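Chapter 6
Looking After a Two-Armed Machine

When I first started at the Restley workshop, Kornél Szekeres handed me a rag, a torch and a hex key and told me to spend the morning getting to know the robot before I was allowed to switch anything on. I thought he was having a bit of fun with the new starter (he was, a little), but I've begun every class the same way ever since, and I'd like to begin this chapter with it too.

By now you've read about motors, joints and controllers, and you may feel ready to get your hands on them. Wonderful! We'll spend the next few pages on slower work all the same: the daily check, the wrist, the cables and the hand. Most of the faults in our Forkano logbook were first noticed by somebody wiping down an arm with a cloth, long before the software had anything to say about them.

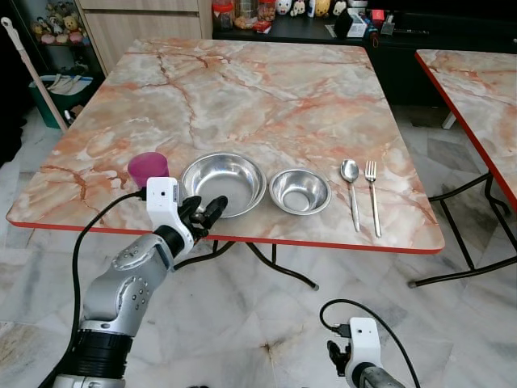

Start at the base and work outward, one arm at a time. With the power off and the arm supported, run a fingertip along each row of bolt heads and feel for any that sit proud of their neighbours. Then move each joint gently through its range, listening as you go. A grating sound belongs in the logbook, along with the joint it came from, even if it goes away on the second try.

Cables deserve more patience than they usually get. A wrist needs slack in order to turn, so a loop of cable beside the arm is quite normal, but the loop has to stay clear of table edges, folding legs and the floor when the arm moves. Follow it the whole way with your hand, from connector to connector, and look for flattened spots and shiny patches where the jacket has been rubbing. At Restley we replace a wrist cable after 800 hours of running and inspect it every 200, whatever its colour or condition.

The hand comes last. Curl and straighten each finger, check the fasteners at the wrist, and clear any crumbs or fluff out of the knuckles with a soft brush.

Before you go on, copy the check sheet in Section 6.1 into your own notebook and leave a wide margin. You'll be adding to it by Section 6.3.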